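안 쓰는 물건 정리, 두 달째 기록

Aug 18, 2018

6월 중순부터 집에 있는 물건을 줄이고 있다. 이사 계획이 있는 것은 아니고, 작은방 문이 끝까지 열리지 않게 된 것이 계기였다. 문 뒤에 쌓아 둔 상자가 조금씩 앞으로 밀려 나와서 몸을 옆으로 틀어야 들어갈 수 있었다. 지난번 글에 옷 정리까지 썼으니 오늘은 그 다음부터 적는다.

책

책은 제일 오래 걸렸다. 처음에는 한 권씩 꺼내서 다시 읽을지 생각해 봤는데, 그렇게 하니 첫날 저녁에 한 칸도 못 끝냈다. 꺼내면 펼치게 되고, 펼치면 앉게 된다. 둘째 날부터는 책등만 보고 결정했다. 제목을 보고 내용이 기억나지 않으면 내보내는 상자에 넣었다. 기억이 나는데 다시 읽고 싶지 않은 책도 넣었다. 그렇게 200권 정도가 나왔다.

중고 서점에 가져간 것은 절반쯤이다. 밑줄이 있는 책은 받아 주지 않는다. 나는 대학 때까지 볼펜으로 줄을 긋는 습관이 있어서 그 시절 책은 거의 다 돌려받았다. 돌려받은 것은 폐지로 냈다. 무거운 책은 배낭에 넣고 가벼운 책은 장바구니에 넣어서 버스로 날랐는데, 다음에 또 하게 되면 택배 매입을 쓸 생각이다. 한여름에 책을 들고 버스를 타는 것은 권하지 않는다.

남긴 책 중에는 스웨덴어 교재가 세 권 있다. 예전에 교환학생으로 있을 때 같은 기숙사에 살던 Ebbe Forsberg가 주고 간 것이다. 표지가 떨어졌고 공부도 다시 안 할 것 같지만 여백에 그 친구가 써 준 발음 메모가 있어서 그냥 두었다.

부엌

부엌은 하루 만에 끝났다. 반찬통 뚜껑과 몸통을 바닥에 다 꺼내 놓고 짝을 맞췄고, 짝이 없는 것은 버렸다. 뚜껑이 훨씬 많이 남았다. 몸통은 어디로 갔는지 모르겠다.

컵은 고민을 좀 했다. 행사에서 받은 머그컵이 한 줄을 차지하고 있었는데 실제로 쓰는 것은 늘 앞에 있는 두 개였다. 뒷줄을 전부 꺼내서 신문지에 싸 두고 한 달을 지내 봤다. 한 번도 풀지 않았다. 그래서 지난주에 그대로 내보냈다. 이 방법은 괜찮았다. 버릴지 말지를 그 자리에서 정하지 않아도 되니까 손이 빨리 움직인다.

냄비는 하나만 버렸다. 손잡이가 헐거운 편수 냄비인데 나사를 조여도 며칠이면 다시 돌아갔다. 양념 서랍에서는 유통기한이 한참 지난 월계수 잎과 강황 가루가 나왔다. 강황은 무슨 요리를 하려고 샀는지 생각나지 않는다.

종이와 서류

서류는 생각보다 버릴 수 있는 것이 많았다. 예전 집 관리비 고지서, 없어진 전자제품의 설명서, 해지한 보험 약관 같은 것이 서류함 두 개를 채우고 있었다. 설명서는 요즘 대부분 제조사 홈페이지에서 받을 수 있어서 다 버렸다. 보증서는 기간이 남은 것만 클리어 파일 하나에 모았다.

이름과 주소가 있는 종이는 손으로 찢다가 손가락이 아파서 문서 세단기를 빌렸다. 작은 가정용이라 한 번에 여러 장을 넣으면 멈춘다. 멈추면 십 분쯤 식혀야 한다. 그 사이에 다음 묶음에서 스테이플러 심을 뺐다.

편지와 엽서는 버리지 않았다. Melaniia Nazarenko가 여행지마다 보내 준 엽서가 제일 많은데, 날짜순으로 놓아 보니 가운데 한 해가 통째로 비어 있었다. 내가 주소를 바꾸고 안 알려 준 해다.

사진 파일

물건만 줄일 생각이었는데 비가 계속 오던 주말에 외장 하드를 열었다가 사진까지 손을 댔다. 중복 파일을 찾아 주는 프로그램을 돌렸더니 2,302장이 나왔다. 휴대폰을 바꿀 때마다 통째로 백업을 해서 같은 사진이 서로 다른 폴더에 몇 벌씩 들어 있었다. 한 장씩 확인할 엄두가 안 나서 오래된 폴더 쪽을 지웠다.

중복을 지우고 나니 나머지가 좀 보였다. 화면 캡처, 영수증, 주차한 기둥 번호, 회의실 화이트보드. 그때는 필요해서 찍었을 텐데 지금은 쓸 일이 없다. 이런 것은 지우기 쉽다. 어려운 것은 음식 사진이다. 맛이 기억나는 것만 남기기로 했더니 얼마 안 남았다.

여행 사진은 아직 손을 못 댔다. 같은 바다를 여러 장 찍은 것이 많은데 어느 것이 나은지 잘 모르겠다. 11월에 휴가가 있으니 그때 할 생각이다.

분류하는 방식

두 달 해 보니 방식이 조금 정해졌다. 처음에는 정리 책에 나온 대로 종류별로 다 모아 놓고 시작했는데 우리 집은 바닥이 좁아서 모아 놓을 자리가 없다. 지금은 서랍 하나, 선반 한 칸처럼 작은 단위로 한다. 통을 두 개 놓고 남길 것과 내보낼 것만 나눈다. 보류 통을 따로 두었을 때는 거의 모든 것이 보류로 들어갔다. 머그컵처럼 신문지에 싸 두는 것은 예외로 한다.

통은 뚜껑이 없는 것이 편하다. 뚜껑이 있으면 위에 다른 것을 올려놓게 된다.

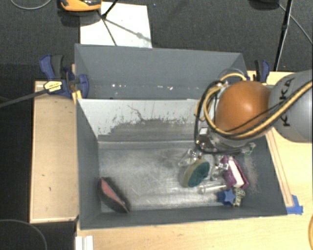
회색 통 두 개, 나무 상판 위.

한 번에 하는 시간은 한 시간을 넘기지 않는다. 넘기면 판단이 대충이 되어서 다음 날 다시 꺼내 온 물건이 몇 개 있었다. 내보낼 통은 차는 대로 현관 앞에 둔다. 방 안에 두면 지나갈 때마다 들여다보게 된다.

Miroslava Lytvynenko가 지난번 글에 댓글로 물어본 것도 여기에 답한다. 아이 물건은 어떻게 하느냐는 질문이었는데 우리 집에는 아이가 없어서 해 본 적이 없다. 조카 물건이 한 상자 있는데 그건 언니에게 물어보고 돌려보냈다. 언니도 안 반가워했다.

내보낸 곳

옷과 가방은 동네 기증 가게에 가져갔다. 상태를 보고 받아 주는데, 보풀이 있는 니트는 돌려받았다. 그릇은 짝이 맞지 않아도 깨진 곳이 없으면 받는다. 영수증은 신청하면 며칠 뒤에 문자로 온다.

책상과 스탠드는 중고 거래로 팔았다. 책상은 사러 온 사람이 사이즈를 재지 않고 와서 차에 안 들어갔다. 다리를 분리해서 겨우 실었다. 육각 렌치를 버리지 않은 것이 다행이었다. 스탠드는 올린 날 바로 나갔다.

고장 난 선풍기와 프린터는 폐가전 수거함에 냈다. 건전지와 형광등은 따로 모으는 함이 주민센터에 있다. 우리 동은 정문이 아니라 주차장 쪽 출입구 옆이다. 한참 찾았다.

남은 것

작은방 문은 이제 끝까지 열린다. 벽 쪽에 상자가 일곱 개 남아 있고, 그중 하나는 전선과 어댑터다. 어디에 쓰는지 모르는 어댑터가 여러 개인데 버리고 나면 쓸 데가 생각날 것 같아서 미루고 있다. 전압이 적힌 부분을 돋보기로 읽어서 마스킹 테이프에 옮겨 적는 것까지는 했다.

베란다 창고는 날이 선선해지면 한다. 지금은 낮에 들어가면 땀이 나서 오래 있을 수가 없다. 텐트와 캠핑 의자가 있고, 쓰다 남은 페인트가 두 통 있다. 페인트는 굳혀서 버려야 한다는데 방법을 더 알아보고 다음 글에 적겠다.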